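Rutix tube cell: setup and maintenance notes

Status: in use. Maintained by Adeel Warraich. Applies to the single-arm cell on the Trisport bench and to the episodes recorded from it.

Overview

The cell picks a thin glass test tube out of a printed rack, lifts it clear, and puts it back in the same hole. It has one white arm, a fingered gripper, a fixed rack position and a head-mounted camera. Recordings are stored under the project name Makris. This file covers how the cell is set up before a session, what is checked at intervals, and which repairs can be done at the bench. It does not cover training code or the episode format, which have their own files in the same repository.

Contents of this release

The release holds 222 episodes. All of them use the same rack design and the same arm. Four operators recorded them. Episodes that ended in a dropped or broken tube are kept and carry the outcome value "drop". Episodes stopped by a fault in the arm are not included; they are listed in the fault log with the joint number and the controller message.

Bench preparation

Cover the bench with the black top and let the scalloped edge hang over the front. The glass is hard to segment on any surface, and on a glossy one the reflections of the fingers are picked up as a second gripper. Smooth the top from the wall side toward the front.

Set the rack on its white base plate. The large hole goes to the left as seen from the camera. Do not tape the plate down. If the fingers hit the rack at approach speed, the plate has to be able to slide. A taped plate passes the load to the finger joints, and that is how two of the old finger segments were lost.

Place the beaker to the left of the rack with clear space between them. It is a distractor object and is never grasped in this release. It stays empty. Check it for chips at the spout before each session.

Power-up

1. Release the emergency stop and switch on the base. Wait for the green status light to become steady.
2. Start the arm controller. The brakes release one joint at a time, from the base outward.
3. Run the homing routine with the tube out of the rack.
4. Open and close the gripper through its full range with nothing in it. Listen for clicking at the finger roots.
5. Load the tube by hand, upright, in a hole at the back right.
6. Run one approach at low speed and stop above the tube. Check the alignment by eye before starting to record.

If homing fails on the elbow joint, power down fully before trying again. A restart of the controller alone leaves the old offset in memory, and the gripper will come down to one side of the rack.

Cable routing

Most stoppages in this cell were caused by cables, so this part of the setup gets more attention than the rest. The orange cable needs an open loop behind the gripper. With too little slack it pulls the wrist during a lift. With too much it drags across the rack. The green cable comes down on the right side of the gripper and is led toward the robot. Keep both away from the tops of the tube holes. The padding at the elbow is there to stop rubbing; replace it when the surface has worn through.

Check the route in the working pose, with the gripper over the back of the rack. A loop that looks correct with the arm parked can be too short once the elbow is bent.

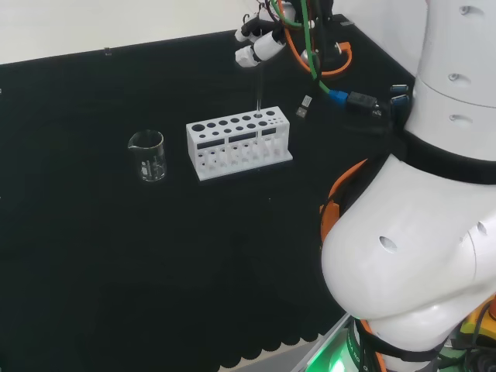
Jadwiga Olszewski: I would move the cable check to after the low-speed approach, or do it twice. On my sessions the slack was fine when I posed the arm by hand and then changed once the wrist had rotated under power. Also, please say which way the wrist turns on the return move. I had to find that out from the log, and it decides which side the loop should sit on.

Adopted in part. The check now comes before the low-speed approach and again after it. The return move turns the wrist back the way it came, so the loop belongs on the side where it sat at the start of the lift. If it has crossed over, stop and reset it by hand with the drives off.

Scheduled maintenance

Every session: wipe the finger segments with a dry cloth, look over the small wires at the top of the gripper, and turn each connector housing gently to see whether it is loose.

Every Wednesday: check the strap under the lower arm and tighten it if it has slipped. Compare the homing offsets with the saved file. Lift the rack and brush debris from under the base plate.

Every 3,000 grasps: remove the fingers, clean the black joint pieces and refit them with new screws. The grasp counter is in the controller menu and has to be reset by hand. Write the old value in the log first.

Replacing a finger segment

Power down and wait for the brakes to engage. Support the gripper from below. Unplug the finger lead at the joint, never by the wire. Remove the segment, fit the new one and plug the lead back in. Run the open and close test before putting glass in the rack. After any finger change, repeat the tube alignment, as the printed segments differ slightly in length from batch to batch.

Known problems

The far side of the rack is hidden from the head camera during the last part of the descent. Force readings are the better signal there.

Tube pose labels are less reliable when the glass is seen against the pale wall than against the black top.

Racks from the Rendudby print profile have tighter holes. The tube binds on insertion and the controller reports a collision. Use the standard profile, or ream the holes before use.

Changes

June: cable check added after the low-speed approach. Wrist direction on the return move documented. Strap check moved from monthly to weekly.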